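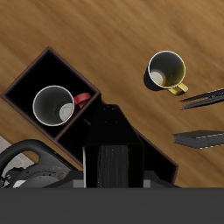

About Tetell

Tetell builds and licenses simulated test scenes for robot arms that handle household objects. A customer brings an arm model, a gripper and a control policy. We supply the tables, the objects, the tasks and the scoring, and return a report that says where the policy fails and how often. The company has 5 permanent staff and works from a single floor above a print shop.

What we sell

There are two products and one service.

Prulby is the scene library. The current release contains 213 scenes, grouped by surface and by task family: desk, kitchen counter, shelf, drawer. Each scene is delivered with object meshes, mass and friction values, start poses and a success test written as plain code. Scenes can be run singly or in batches. A license covers one site and any number of machines on that site.

Haddad is the scoring tool. It reads the log of a run, applies the success test and sorts the failures by cause. The categories are fixed: missed grasp, slipped grasp, wrong object, collision, wrong placement, timeout. We get regular requests to add a category for "almost right." We have not added one. Customers who want partial credit can set a distance tolerance on the placement test, and the tolerance is printed on the first page of the report.

The service is a contract evaluation. We run a customer's policy on our own machines, on scenes the customer has not seen, and deliver the report with the full logs. A standard evaluation is 40 scenes. Larger sets are quoted separately.

The desk set

The desk set is the part of Prulby most customers start with, and it accounts for most of our support mail. The tasks are short instructions of the kind a person would give: put one mug in the caddy, move the book, clear the left side of the table. The difficulty is in the layout. A caddy turned at an angle to the table edge gives the planner walls that line up with nothing else, and a mug already standing in one compartment, as at the left of this view, leaves less room for anything placed next to it.

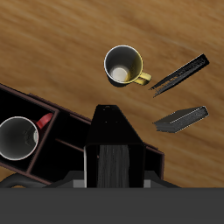

Camera placement is a separate setting in each scene. The default package includes a view from the wrist, where the gripper itself hides part of the work area. In the desk set the gripper blocks the middle of the caddy while the red handle of the mug inside it and the yellow mug out on the table both stay visible. A policy trained on an unobstructed overhead view will often do badly on this one. Customers can turn the wrist view off, but the report then carries a note saying so.

Object colors, table texture and lighting can be varied by seed. Object geometry can't be varied by seed, only by choosing a different mesh. We made this decision early, after finding that scaled mugs produced handles too thin for the contact solver and the results could not be compared between runs.

How scenes are made

Gerrit Van Rooij models the objects. He measures a real object with calipers, builds the mesh by hand and then builds a second, simpler mesh for contact. Scanned meshes are used only for visual reference. The contact mesh for a mug is the slowest item in the library to make, mostly on account of the handle.

Nandini Rajan writes the tasks and the success tests. Every test is checked against runs driven by a person before it is released. If a test disagrees with the person reviewing the run, the test is rewritten, and the scene goes to the back of the queue.

Fenna Baert maintains the physics settings and the release builds. A release is cut each July and is supported until the one after next. Older releases stay available for download so that published results can be repeated. Settings are not changed within a release, even when we know a better value. Known problems are listed in the release notes with the scene numbers affected.

Arnout Hendriks runs the contract evaluations and answers the support mail. Support questions sent by Thursday noon are answered the same week.

Kristof Dijkstra started the company and handles licensing. He previously wrote motion planners for packing lines, and the first Prulby scenes were his own regression tests – several of them are still in the library with their original file names.
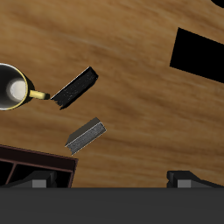
Desk set, wrist view, gripper fingers apart over the table.

What the results mean

A score from our library is a score in simulation. It is useful for comparing two versions of one policy, or two policies on one arm. It does not predict the success rate on a real table, and we ask customers not to publish it as if it did. The license text includes a short paragraph on wording.

We do keep a small physical bench for checking friction values. The bench, called Jilar after the street where it was first assembled, consists of an arm, a table and a shelf of the objects Gerrit has measured. When a simulated object slides or tips differently from the real one, the values are adjusted for the next release. At the last count, 94 objects had been through this check. The rest are marked "unverified" in the object list and can be excluded with a filter.

What we don't do

We don't train policies, sell arms or recommend grippers. We don't publish a ranking of our customers. Evaluation results belong to the customer who paid for them and are deleted from our machines once the customer confirms delivery. Soft objects such as cloth and bags are outside the library. Liquids too: all mugs are simulated empty.

Working with us

New customers can request a trial package containing part of the desk set and the full version of Haddad. The trial does not expire, but it isn't updated between releases. University groups pay a reduced fee and receive the same files.

For an evaluation, send the arm description, the gripper model and the interface your policy expects. Arnout will reply with a list of compatible scenes and a start date. Setup problems on our side are not billed. Changes to the policy after the first run count as a new evaluation.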